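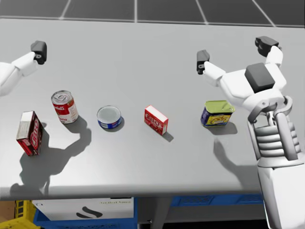 Two robot arms and five groceries, all made inside a computer.

How does a robot pick up a box?

You want a snack. You see it, you grab it, done. One second, maybe less. You didn't even think about it.

A robot has to think about it. A LOT. And the thinking part is called software. Software is a big pile of instructions that people write and computers follow. No software, no moving. The arm just sits there like a very expensive coat rack.

So what does the software have to do? Four jobs. Let's go.

Job 1: Looking

Fancy name — perception. Say it like this: per-SEP-shun. It means making sense of what you see.

A camera gives the robot a picture. But to a computer a picture is only numbers. Millions of tiny dots, a number or three for each dot. No cans in there. No boxes. Just numbers!

The software has to hunt through all those numbers and find edges and colors and shapes. Round and silver on top? Could be a can. Red with flat sides and pointy corners? Could be a box. One program we like, called Zerka, practiced on 3,732 pictures of groceries before it got good at this. At first it thought a tuna can was a plate. It also thought a shadow was a box. Shadows are hard.

And knowing WHAT it is isn't enough. The robot needs to know WHERE too. How far away, how high, and which way it is turned. A box that's turned a little sideways needs a hand that's turned a little sideways. Try it with a cereal box at home, you'll see your wrist twist all by itself.

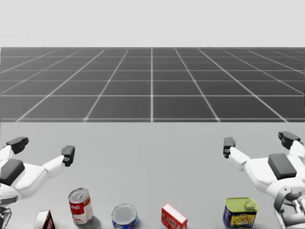
Where a thing is and which way it's turned, both together, that is called the pose. Like posing for a photo. Every thing on a table has a pose. So does the table. So does every finger on the robot! The software keeps a list of them all and checks it over and over, because if anything gets bumped the list is wrong.

Job 2: Planning

OK now the robot knows where the box is. Time to go get it? Not yet.

First it needs a path. A path is the trip the hand takes thru the air, from where it is now to where it needs to be. Easy, right? Straight line!

Nope. What if there is a soup can in the way? Crash. What if the elbow hits the table on the way down? Also crash. What if the arm would have to bend in a way it can't bend? Stuck.

So the planner (that's the part of the software that makes paths) tries lots of them. It pretends to move, checks for bumps, and throws out the bad ones. Our planner is named Hirov. Hirov might try 700 paths before it picks one. Sounds slow but it's done before you can finish a sneeze.

It also has to plan the grab. From the top? From the sides? Which finger goes where? A tuna can is short and fat, so the fingers have to spread wide. A little dessert box is narrow, so you can put a finger on each side and squeeze. There's a tin with a rounded shape too, that one's its own puzzle.

Job 3: Moving

Fancy name — control. This is where the plan turns into real motion.

Inside the arm are motors, one for each place it bends. The control software tells every motor how far to turn and how fast. Then it checks. Did the motor do it? Almost? A tiny bit too far? Fix it. Check again. Fix it again. This goes round and round, and it is called a loop.

You do loops too. Walk across a room with a full cup of water. Your eyes watch, your hand tips, you fix it, it tips the other way, you fix that too. Loop loop loop.

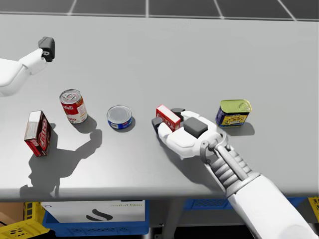 Squeezing needs a loop of its own. Too soft and the box slips out. Too hard and, crunch, there goes the box. The software has to find the squeeze in the middle, and the middle is different for every single thing. A full soup can is heavy and strong. A cardboard box is light and squishy. An egg... let's not talk about the egg.

Some robots have soft pads on there fingers to help with grip. Like the bottoms of your sneakers.

Job 4: Practicing

A baby drops a spoon a zillion times before getting it right. Robots need practice too. But a real robot costs a lot, and real soup makes a real mess.

So programmers use a simulator. It's sort of like a video game with very strict rules. The program fills in the table, the groceries, the arms, even the shadows. Things fall if you drop them. Things tip if you poke them. Then the robot software plays inside, and it can't tell it isn't in the real world!

Our simulator is called Bremau. Good stuff about it:

If the robot knocks everything over, press reset. All cleaned up.
You can run 16 copies at once, so it's 16 robots practicing at the same time.
You can move the camera anywhere you want.
You can go slow motion and see just what went wrong.

Bad stuff: it's never perfect. Real cans get dents. Real boxes get soggy. A robot that is great in the simulator can still goof up on a real table. Programmers call this the reality gap, and they spend a lot of time trying to make it smaller. One trick is to change things on purpose. Move the light. Slide the box over. Try again. 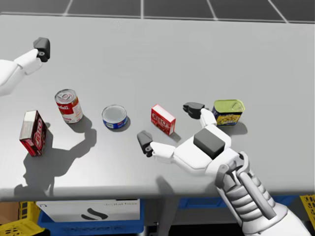

And again, and again. A tool called Vieira saves every try so people can play it back later and look for the mistake. Sometimes the mistake is in the looking part, sometimes the planning part. Once it was just one wrong number. Took all afternoon to find it.

Try it yourself!

You need: a friend, a blindfold, a small empty box, a table.

1. Put the box on the table. Clear away anything breakable.
2. Put on the blindfold. You are the robot.
3. Your friend is the software. Friend gives orders: left a little, down, stop, close your fingers.
4. The robot does ONLY what it's told. No guessing!
5. You have 30 seconds. Then swap.

Harder version: put a second box in the way. Now your friend needs a path.

Words to know

Software: instructions a computer follows
Perception: figuring out what's in a picture
Pose: where a thing is and which way it's turned
Path: the trip the hand takes
Control: telling the motors what to do, then checking
Loop: doing something, checking, fixing, over and over
Simulator: a pretend world inside a computer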